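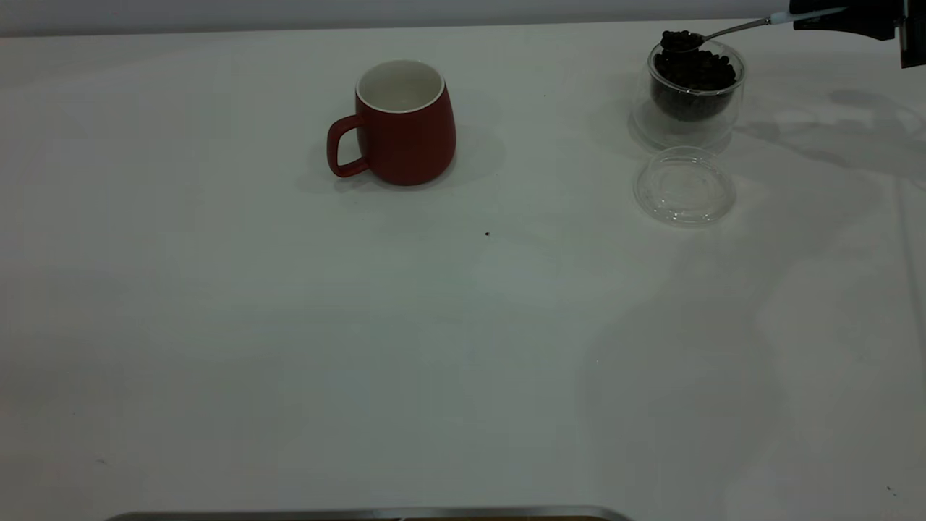

Error 113 on spoon lift, gripper opens on acknowledge and drops the spoon

Posted in: Grippers and end effectors
Tags: rusu, lokora, protective stop, grip loss, glassware

bench_clodbridge

Setup first. Lokora arm, Rusu two-finger parallel gripper, Claltance controller, runtime version 2. The task is a small one. The arm takes a spoon by the handle, scoops coffee beans from a double-walled glass cup, lifts clear of the rim, moves left to a red mug and tips. The lid of the cup lies flat on the table in front of it. There is no fixture under the cup, it stands directly on the white top.

The program ran without complaint through commissioning. In January we changed the spoon for one with a smooth, pale handle that is wider than the old one. The jaw width was re-taught. The force setting was not changed.

Now we get error 113 (grip position deviation), nearly always on the lift, with the spoon bowl loaded and just above the rim. The longest clean run so far is 94 cycles. The shortest was a handful. The arm goes into a protective stop and holds position, as it should.

The actual problem is the next step. When I acknowledge 113 on the pendant, the gripper opens. It doesn't ask. The spoon comes down with its load, either into the cup or over the front of it onto the lid. Beans go everywhere. So far nothing has broken, but it's double-walled glass and I do not want to be picking pieces of it out of the beans, or have someone reach in to catch the spoon while the arm is live. A colleague has already done that once and has been spoken to.

What I have tried:

Raising the grip force by one step. Longer between faults, same fault.
Slowing the lift to half. No difference that I could measure.
Cleaning the finger faces and the handle with isopropyl. Clean for the rest of the shift, back the next morning.
Widening the position tolerance for 113. The fault went away, but the spoon then turned in the fingers on the way across and half the load went on the table. Put back to default.

Two things I would like to know. Why does it fault on the lift and not during the scoop, where I would expect the load to be higher? And how do I stop the gripper opening on acknowledge?

The finger faces are the original ones. The counter on the gripper says 3,000 closures, which includes commissioning.

tinplate

Had the same with a ladle. Turn the force right up and it stops. If the handle marks, buy a cheaper spoon.

Comment from bench_clodbridge: I would prefer not to run at maximum with a hand-guided cell next to it. Our risk assessment was written against the lower force. Does yours open on acknowledge as well?

Comment from tinplate: Never checked. I usually pull the air. Ours is the older pneumatic one, so maybe ignore me on that part.

Comment from offset_z: Please do ignore that part. The Rusu is electric and has no air to pull. And maximum force is a change to the assessed clamping hazard, so it needs looking at again before anyone turns it up.

offset_z

There are two separate faults in your post and they should be dealt with in reverse order. Fix the opening first, as that is the one that can hurt someone or break the glass. The slip is only a nuisance once the spoon stays in the fingers.

Why it opens on acknowledge

On Claltance runtime 2, a device fault from the gripper is cleared by sending a reset to the device. The gripper treats a reset as a restart of its drive, and after a restart it wants a reference move. The default reference move is towards open. The controller has no idea that anything is being held. You acknowledge, the device resets, the fingers travel to the open stop, and the spoon goes with gravity.

There is a device parameter called reference direction. It has the values open, close and hold. Set it to hold. With hold, the gripper keeps its last encoder position after a soft reset and skips the move. It will still do a full reference move after a power cycle, so the spoon must be out of the fingers before anyone switches off. Put that on a label next to the isolator.

Check this with something harmless in the fingers before you trust it. Use a piece of foam, force the fault by pulling the foam out slowly, then acknowledge and watch. Keep everybody out of the work area while you do it. I have seen one unit on which the parameter was accepted on the screen and not written to the device until the configuration was saved separately.

Why it faults on the lift

During the scoop the spoon is supported by the beans. The handle is pushed into the fingers and the bean pile takes a good part of the moment. When the bowl comes clear, that support disappears in a very short distance and the whole of the weight is hanging off the end of a long lever. The fingers have only the contact patch on the handle to resist rotation. On a smooth, rounded handle that patch is narrow, and a flat finger face touches it along little more than a line.

So the force against straight pull-out may be adequate while the resistance to twist is poor. The gripper sees the fingers close by a small amount as the handle turns or creeps, and that is your 113. It also explains the half load on the table when you widened the tolerance. The fault was telling you the truth.

Your isopropyl result fits. Roasted beans leave oil, and oil on the handle and on the faces reduces the friction a little more every shift. At 3,000 closures I would not expect the faces to be worn out on a job this light, but I would look at them under a lamp. If they are glazed they need changing.

Where you are holding it

Take hold further along the handle, towards the bowl. Every bit of overhang you remove comes straight off the twisting moment. Gripping near the far end is convenient for clearance over the cup rim and poor for everything else. You will have to re-teach the approach to the cup so that the fingers stay above the glass at the bottom of the scoop.

If you can't move the grip, change the contact. A shallow V cut in both finger faces will locate a rounded handle and roughly nothing else you do will help as much. Soft pads come second. They grip well when new and collect oil.

Recovery with the spoon loaded

Once hold is set, you still need a way of getting from a protective stop to a known state. Do not resume the program from the lift. The spoon may have turned and the controller's idea of the tool point is wrong. This is the sequence I would write:

1. Acknowledge at the pendant with the work area clear. Confirm that the fingers have not moved.

2. Raise straight up, at reduced speed, until the bowl is well clear of the rim.

3. Tip the load back into the cup if the spoon is still near enough level. If it isn't, leave the load where it is and carry on to the next step.

4. Move forward of the cup, lower the spoon and lay it down across something flat at a taught height, still gripped. The bowl should be supported before the fingers release anything. At present you have the lid there, which would take it:
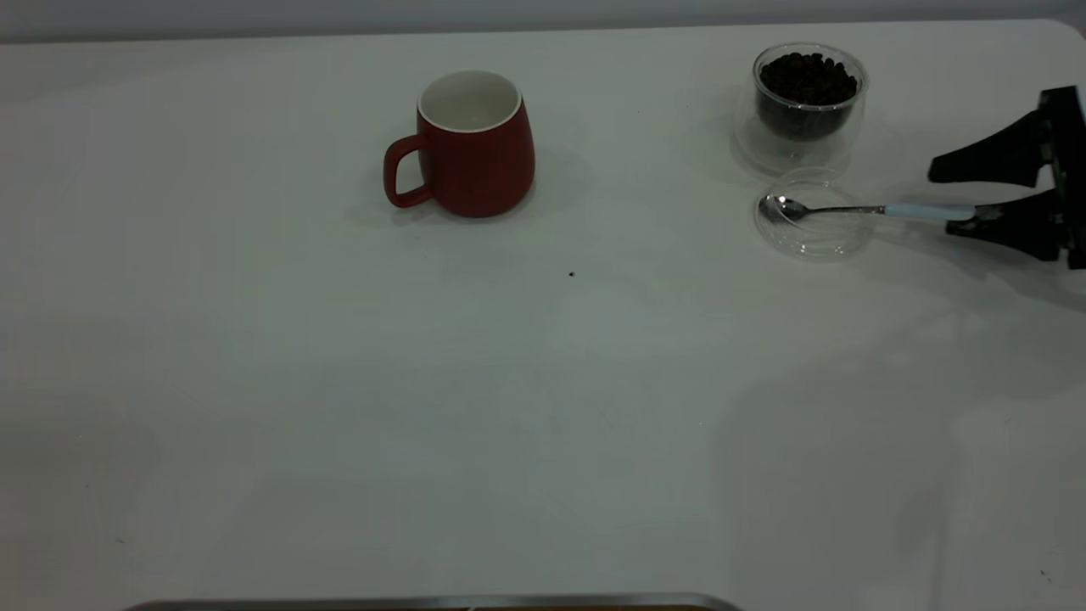
5. Open the fingers by a small, commanded amount. Do not use the full open command, as the fingers need room and the cup is close.

6. Retract, stop the cell and re-seat the spoon by hand with the drives off.

I would not leave the glass lid as the rest for good. It is hard to see against a white top, it can slide, and a few careless approaches in Z will crack it. A flat rest with a notch for the neck of the spoon, fixed to the table, would do the same job and give you a repeatable pose to pick up from. Then step 6 can be done by the arm as well.

Also, add a small move that checks the spoon angle before each scoop. Touching the handle against a fixed pin and reading the position is enough. It costs a second or so and will catch creep long before 113 does.

Comment from bench_clodbridge: Reference direction was on open, as you said. Changed to hold, saved, power cycled, checked with foam. It now stays closed on acknowledge. On the first attempt it did open, and the cause was the separate save you mentioned. That ought to be in the manual.

Comment from bench_clodbridge: Grip moved towards the bowl by the width of one finger. That is as far as I can go before the finger fouls the rim. Yesterday's run reached 94 again and carried on past it, and I stopped it myself at the end of the afternoon. V-faces are on order. I have left the force where it was.

Comment from offset_z: Good. When the new faces arrive, re-teach the closed width. A V lets the handle sit deeper, and the old width will give you 113 on the very first pick.

Comment from kettle_loop: Does hold survive a firmware update on the gripper?

Comment from offset_z: It did not on mine. Check it after every update, with foam, before the glass goes back on the table.

kettle_loop

Adding to the above, as I look after three of these for training purposes – same arm, same gripper, different cutlery.

If an operator has to stand near the cell, wire the acknowledge so that it only works with the guard closed or the area scanner clear. Claltance lets you make the acknowledge conditional on a safe input. Even with hold set, I don't want a fault cleared while there is a hand under the spoon. A reset is a state change on the device and you are relying on one parameter in a menu.

Put a shallow tray under the cup as well, if the reach allows it. Beans that get onto the table are easy to miss one at a time. We had a single bean end up beneath the base of a cup, and the cup then sat at a slight tilt, so the spoon caught the rim on the way down. That gave us a collision stop and not a 113, and it took me most of a morning to find.

Comment from bench_clodbridge: The acknowledge is now tied to the scanner. For the bean I have put a wipe-down at the start of each shift. A tray would lift the cup and I would have to re-teach the scoop depth, so it will wait until the V-faces are in and I am re-teaching anyway.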